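Setting Up a Hand-Held Gripper Demo for an Open Day

These steps cover the two-hand station as run at the Clikutley open day. One operator per station. Lertchai Chaimongkol wrote the original sheet; the order of steps is his.

1. Place the board on the table and leave a strip of table free along the operator's edge. Visitors will lean there.

2. Run both gripper cables out along the sides of the board. Cables must not cross the work area. Check the slack at full reach.

3. Start the recording and confirm that both grippers register. Open and close each one 4 times. If a reading drops out, reseat the connector and repeat.

4. Lay the item flat in the center of the board. Soft items hold attention better than blocks — a zippered mesh bag works well. Turn it so the zipper runs left to right, near the operator.

5. Bring the grippers in from both sides, jaws facing each other, and pause before contact. Explain the task during the pause.

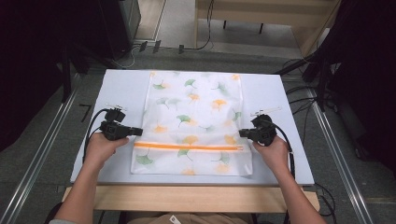

Starting position for the zipper task, one gripper on each side of the bag.

6. Perform the task at half the normal speed. Keep each run under 17 seconds, or the group at the back drifts off.

7. Stop the recording, reset the bag and save the file under the run number. The first run in the Damov log is 907.

Spare cables are in the Nuchit case. Return them to Henk Brouwer at closing.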